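How to Prepare a Sermon When You Are Filling In

Posted by Dwynwen Harries
Filed under: Lay Preaching

I have filled in at the Meredith and Kallstead churches for a good while now, usually when the pastor is away and sometimes when the pastor is sick and I get the call late in the week. These are the steps I use. They assume you have at least four evenings to work with. If you have fewer, combine steps 2 and 3 and go to bed early on Saturday anyway.

Step 1. Get the details from the church

Call the church office before you open your Bible. Ask which passage is assigned, or whether you get to choose. Ask how long the sermon usually runs, what comes right before it, and whether you are expected to lead the prayers as well. Find out who reads the scripture and which translation they read from. At Kallstead the reader uses one translation and the pew Bibles are another, and the first time I preached there I quoted a phrase three times that no one had heard or could find on the page.

If the church is in the middle of a series, listen to the last two sermons. You don't have to imitate them. You do need to know if the story you plan to tell was told last week.

Step 2. Read the passage before you read about it

Read it out loud, slowly, five or six times over the first evening. Read the chapter before and the chapter after. Write your questions by hand on one sheet of paper. Mine are usually plain ones. Who is being spoken to? Why does he answer that way? Where is this town? 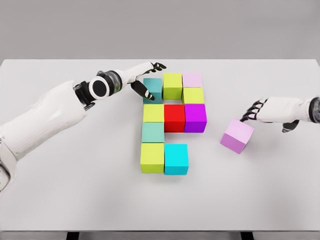
Leave the commentaries on the shelf until the second evening. When you do open them, look up your own questions first and then stop. Two commentaries are plenty for a fill-in sermon. I used to read six and end up preaching a summary of them.

Step 3. Write one sentence

Put the whole sermon in one sentence with a subject and a verb. "Forgiveness" is a topic. "God forgives us before we have finished our apology" is a sentence, and it works for the lost son in Luke 15. Tape it above wherever you write. Any paragraph that doesn't serve it comes out, including the good ones. Save those in a separate file for another time.

Step 4. Draft it for the ear

Write a full manuscript, even if you plan to preach from notes. Use short sentences. Repeat the noun where an essay would say "the former" or "the latter." People can't look back up the page.

My finished manuscripts come to 2125 words, give or take a paragraph, and that fills the slot at Meredith with time to breathe. First drafts are nearer 3385. Anything over 3000 needs a whole section removed. Trimming a word here and there won't get you there.

The order I follow most weeks:

Opening story or question, one minute
The passage, and what was going on at the time
The part that is hard to accept
What it asks of us this week
A short ending, written out in full

Write that last part word for word. Endings are where a guest preacher starts to circle. 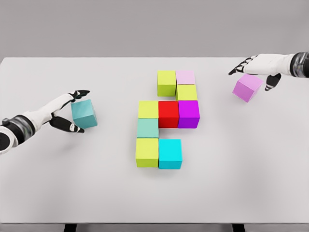 Colored cubes laid out on a white tabletop, with a robotic arm reaching in from each side.

Step 5. Practice standing up

Read it aloud on your feet, twice, with a clock. Mark the places where you run out of air and break those sentences in two. Print in large type, on one side of the paper, and number the pages. Do not staple them. Slide each page to the left as you finish it.

If you use a story about someone you know, ask them first. If you can't reach them, leave it out.

Step 6. On the day

Arrive 30 minutes before the service. Stand in the pulpit, try the microphone, and find out where the water goes. Put your pages there yourself. Check the hymn numbers with the organist, especially the one right after the sermon. I once announced 163 when the board said something else, and half the room stood there turning pages.

Eat breakfast. Turn your phone off and leave it in your coat.

Afterward, write the date, the church and the passage at the top of the manuscript and file it. You will be asked back, and you won't remember what you said.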